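Chapter 4
Where Good Examples Come From

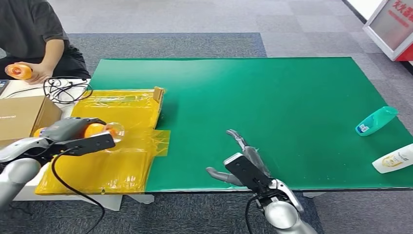
I used to think collecting examples was the boring bit you got through before the real work began. Then I spent a September at the Osska lab recording them myself, and I came home with a sore neck and a completely different opinion (plus a notebook full of complaints, which became most of this chapter). Bottles were our thing, because a bottle looks so easy! But lay a few on their sides on a shiny green mat, orange and teal and white, some see-through and some not, and think about everything a hand has to sort out. Which end is the cap? When the robot's left hand closes around an orange bottle, its fingers hide part of the very thing it needs to keep track of, and a crinkled yellow bag right there on the table catches the light as well. You and I can guess at the hidden part without trying. A learning system has to get there from the examples we give it, so we'd better give it good ones.

By 9/13/20 we had 2,956 recordings, and I was very proud of that number. Vilja Riihimäki, who ran the project, asked me how many I had watched all the way through. I had watched 15. So I sat down with a big pot of coffee and watched the rest, and when I was done we kept 2,512.

What was wrong with the others? All sorts of things. Sometimes the recording started after the hand had already begun to move. Sometimes the notes said "pick up" and the hand only gave the bottle a push. And 114 of them were perfectly nice grasps filed under the wrong object, which I'm sorry to say was me, typing too fast before lunch.

We'll use the Osska bottles all through this chapter. First we'll decide what counts as one example, where it starts and where it stops, which is a bigger argument than you'd expect (Vilja and I still don't agree). After that comes variety: how much to move things around between recordings, and when a messy table helps you. Labels come last, and I'll show you the naming sheet I should have been using from day one.

Before you go on to Section 4.1, grab a bottle from your kitchen and lay it on its side. Pick it up slowly and write down the moment you think the grasp begins. Then ask a friend to watch you do it again and write down theirs. Keep both answers, we'll need them in a couple of pages.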